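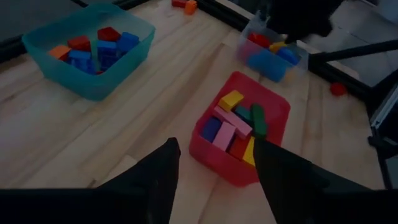 Red bin in front, turquoise one behind, blocks in both.

I wasn't going to write about storage bins. I've got a half-finished post on bath toys that's been sitting there since July, but then I mentioned these in passing and three of you asked where they came from, so bins it is!

They're from Belska, the colour range, and I bought the smaller one in red and the larger, squarer one in turquoise. The blocks are ours already, a Riter wooden set that came down from my sister's loft (more on those further down, as I have opinions). Before this they lived in a drawstring bag, which sounds lovely and tidy and in practice means tipping the whole lot on the floor every single time anyone wants the yellow one.

The thing I like best is the see-through-ish sides. You wouldn't call them clear, they've got a proper tint to them, but there's enough light coming through that a child can tell there's something in there worth having. My youngest goes straight to the right one now. The red is a bit pinker in real life than it looked on the website, by the way. I don't mind it at all, but if you're matching it to a rug or something you might.

The corners on the red one are slightly rounded and I'm very pleased about that, having trodden on, knelt on and once sat on the old crate we had from Fotano. The plastic feels decent too. It gives a little when you squeeze the sides and goes back to where it was. I've dropped the small one down the stairs (full, at nap time, thank you) and it came through without a crack.

Size is where I'd say have a think before you order. The small one fills up fast with chunky pieces. Put in a handful of blocks any old how, some lying across each other and one stood on its end, and you're already near the top. If you stack them properly you'll get more in, but who is stacking them properly? A three year old isn't, and by seven in the evening neither am I. The turquoise one swallows far more and if I were buying again I'd get 2 of those and skip the little one, except that the little one is the only one my son can carry to the table by himself. So maybe I wouldn't!

We did try sorting by colour. The big one was meant to be the blue bin and it mostly still is, with red and orange bits that have wandered in, and the small one has turned into everything else. I've given up policing it.

Moans: there's no lid with either size. Belska sell lids separately and they were out of stock both times I looked. Little hands also leave the sides smeary, and it shows on the turquoise more than the red. A wipe with a damp cloth sorts it, I just don't do it very often.

As for the blocks, the Riter ones have kept their colour well considering they're on their second family. The dark teal is my favourite and the long pink ones are the most fought over, as they make the best bridges. I looked at the Ó Néill set as a top-up but the pieces are a touch thinner and it would drive me mad having towers that don't line up.

Would I buy the bins again? Yes, and I've got my eye on another for the train track. Four stars from me, and I'd find the fifth if the lids came back in.

Posted 13th October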